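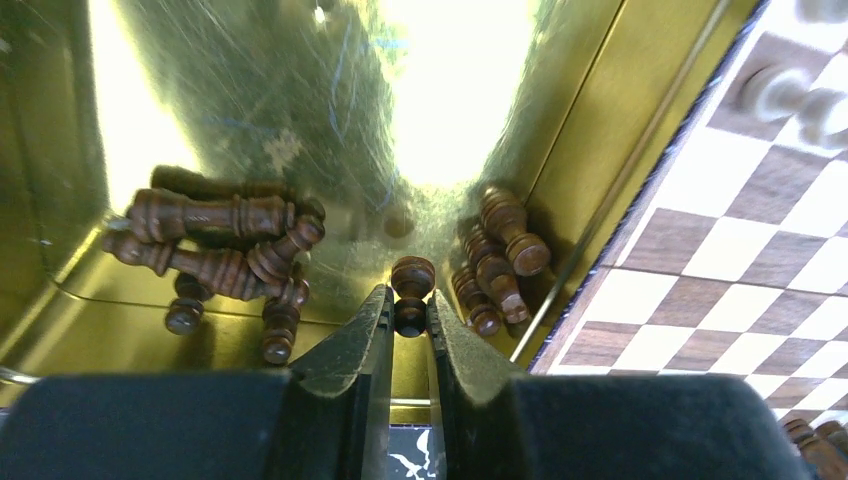
A pawn between the fingers, the rest of its side waiting in the tray.

Wanted: patient people to compare grippers at the Vundport bench

Flarkden is looking for five testers to spend a run of sessions picking up chess pieces by remote control and telling us, in writing, what annoyed them. You don't need to play chess. One of our best testers so far believed the bishop was a kind of salt cellar, and her notes on how it slips were excellent.

The job is a comparison. You will drive an arm from a desk, move pieces between tray and board with one set of fingers, then do the same moves with another, and score each attempt on our form. The form is called Breltatico, for reasons lost with the person who named it. We have 387 scored attempts in it already, nearly all made by people who helped build the equipment and are far too kind to it. We would like some unkindness. 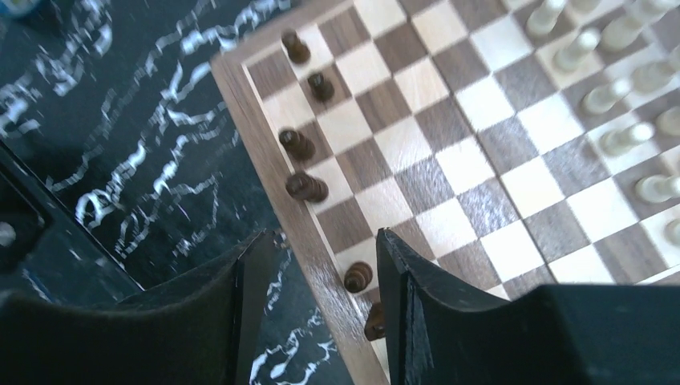

Reaching into a crowd is the part we most want tested. Anyone can lift a lone pawn from the middle of a table, and the sales videos are full of it. Things get more interesting when the dark pieces stand along the border of the board with the open fingers coming in close beside them, and you have to choose one without bowling over its neighbours. You'll be working from a wrist camera view much like this one, in which the fingers get in the way of exactly the thing you want to look at. Please write down when this happens. Swearing may be abbreviated.

You will also be asked to switch between two controllers. The Hattori one has a light touch and a long manual. The other was made here, has no manual, and beeps. Half your sessions will be with each, and you may not swap because you've taken against one of them. 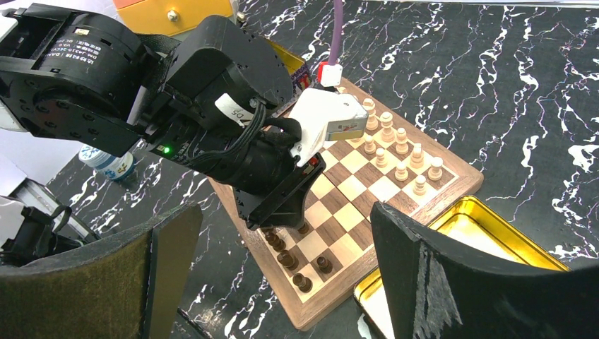 Working near a second arm takes some getting used to, and we'd like to hear from people who don't mind it. Hardware on this bench changes often and is labelled by whoever has a pen. The black arm with the white 3D-printed gripper body still wears its handwritten paper tag, and its cables loop about the wrist in a way that will teach you to plan your approach. If tidy benches matter a great deal to you, we may not be a happy match.

What you get: 680 euros for the full set of six sessions, paid once the last form is in. There is coffee, which has not been compared with anything.

What we ask: steady attention, decent eyesight with or without glasses, and legible remarks. "Felt odd" is not a remark. "Let go late with the pawn, twice, both times on the left" is. Experience with robots is fine but won't put you ahead. If you have worked for a gripper maker, tell us which one, and we'll try to keep a straight face.

Sessions run in May, on weekday evenings, plus one Saturday for those who can't manage the rest. To apply, send a short note to Saturnino Soler saying when you're free and describing the last object you dropped - what it was, how you were holding it, and whose fault it was.

Contact: Saturnino Soler, Flarkden, Vundport | © Flarkden | Back to top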